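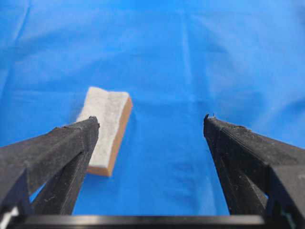
Kitchen Duty: The Rota Returns

After 11 weeks of what Ignacio Lucero calls "the honor system," the shared kitchen on the Ledesma side of the building is going back to a written rota. The honor system had a good run. It gave us the soup incident, two anonymous poems on the refrigerator door, and a mug that has been soaking long enough to qualify for benefits.

The new rota starts Monday and is taped inside the cupboard with the plates. There are 35 names on it, so your turn comes up less often than jury duty and takes about 19 minutes. You wipe the counters, empty the dish rack, and throw out anything in the fridge without a name and date. If your lunch has no name and date, please consider it a gift to the trash.

Sponges get replaced every Friday. Hortensia Barrientos has the key to the supply closet and will hand you a new one without asking questions. Please don't rinse the old one and put it back under the sink "for floors." We found four of those in there, and the floors have never met any of them.

Swaps are fine if both people agree and someone writes it down. Swapping with a person who is on vacation is a known trick and has been tried.

Anybody missing from the list should tell Hortensia. So far, three people have noticed they were left off, and all of them have kept very quiet.

The mug is still available to its owner.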